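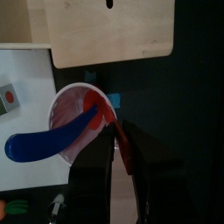 What does Lurnthorpe do for a lab or plant that wants to buy its first robot arms?

We write the equipment plan and the budget before any purchase order goes out. The plan lists what has to be bought, in what order, at what price, and what it will cost to keep running once it is installed.

About Lurnthorpe

Lurnthorpe is a planning office for robot and automation equipment. We work for university labs, technical schools and small manufacturers. The office was registered on 14 January 2018 by Fabian Haslinger, who had spent his earlier career in purchasing for a packaging plant. The staff is now six people, all based in Rorkedau.

We do not sell hardware and take no commission from suppliers. Clients pay a fixed fee for each plan, agreed before work starts. If the scope changes, the fee is quoted again in writing.

What a plan covers

An arm quote usually shows the arm, the controller and a standard cable set. The rest of a working station sits in other quotes or in none. Our plans price the station as a whole: arms, grippers and replacement fingers, table and mounts, enclosure, cameras and their brackets, lighting, computers, storage, electrical work, guarding, shipping and import charges. Task items have their own line. Boxes, cups, trays, blocks and markers are cheap one at a time, and they are often left out of a first-year budget for that reason. They get broken, stained and lost, and a test that depends on a certain cup needs more of that cup on the shelf.

Cleaning and consumables are listed with maintenance. Where a task involves liquids, paste or food, we ask for the cleaning procedure in writing and price the labor for it. Wear parts at the gripper are budgeted as spares from the first month. We also ask who will order them. A spare that has to pass through three signatures should be ordered earlier than one that comes out of petty cash.

Running costs are carried to the end of the period the client chooses. Service contracts, software renewals, floor space and operator hours appear by year. Operator hours are the line most often disputed. We leave it in and show the assumption next to it.

How the work is done

A project has three stages.

Stage one is a task description. The client writes down what the arms are supposed to do, with which objects, for how many hours a day. We return it with comments. Reach, payload and table size are settled at this point, along with whether one arm will do or two are needed. Two arms on one table share a work area, and that affects the mounts, the cable runs and the position of every fixed camera.

Stage two is the price collection. Quotes are requested on identical terms and entered in Clundden, our in-house cost register. Clundden holds 1,742 line items at present, each with a source, a quote date and a lead time. Items with an expired quote are flagged and priced again before they go into a plan. The register is reviewed in full every July.

Stage three is the schedule. Purchases are placed in order of lead time and dependency. Tables and enclosures come ahead of cameras, as the mounting points have to exist before lens choices can be checked. Payments are laid out against the client's fiscal year so that deposits and final invoices fall in the right one.

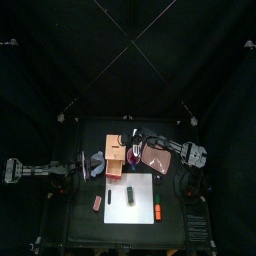 Two-arm station with the drawer box in the center and black fabric walls.

Layout and floor space

Much of our correspondence concerns space. A two-arm station takes more floor than its tabletop suggests, once the enclosure, the operator's chair, the computer and the service side are drawn in. We supply a scaled floor plan with every budget. Clients with 2,000 square feet or less are asked for door widths and outlet positions at the start – both have delayed deliveries that were otherwise on schedule.

Enclosures are priced separately from tables. Fabric is cheap and quick to change. Rigid panels cost more and take longer to fit, but are easier to wipe down. A plan states which was assumed and gives the price difference.

The Najafi series

Standard layouts are kept in a set of drawings called the Najafi series. Each drawing shows a station type with its parts list, power requirement and clearances. Clients may use a drawing unchanged, which lowers the fee, or have it adapted. The current set covers single-arm benches, two-arm tables and a small conveyor cell. A mobile base layout is in preparation and will be released when its parts list has been priced in full.

What we do not do

We do not install, program or certify equipment. Safety assessment must be carried out by a qualified party in the client's own jurisdiction; we include a budget line for it and can send the plan to the assessor directly. We do not forecast payback. Clients who need a payback figure receive our cost tables in spreadsheet form and can add their own revenue numbers.

Used equipment is considered on request. A used arm is entered with an inspection cost, a shorter service period and a spare controller where one can still be bought. The total sometimes comes out above the price of a new arm.

Getting in touch

Inquiries should include the task, the site, the budget year and the name of the person who approves purchases. Drawings are welcome in any common format. Fabian Haslinger reads first inquiries himself and replies with either a fee or a list of missing information. Visits to the Rorkedau office are by appointment.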